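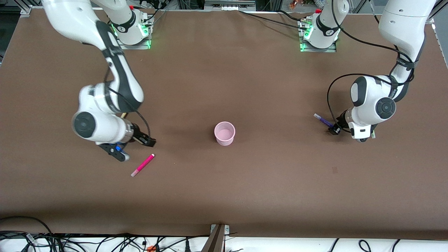 2019-08-01. Second gin trial for Kelero, citrus peel cut. Charged the small still with 36 L of base spirit and the Prenitz juniper, peel in the basket this time. Heads drawn off slowly, 200 mL discarded. Hearts came over cleaner than the May run, less pith on the finish. Poured the tasting sample into a plastic cup like the light pink one on the brown paper, and the colour threw me when checking for haze. Use clear glass for anything judged by eye.

Louching at 2 parts water to 1 spirit, slight. Could be too much orange oil. Next run drop the peel by a third and leave the coriander alone.

Sample 207 labelled and shelved beside the Elitham batch. Still to do: descale the condenser, reorder corks, write up the cut points on the Sastry sheet.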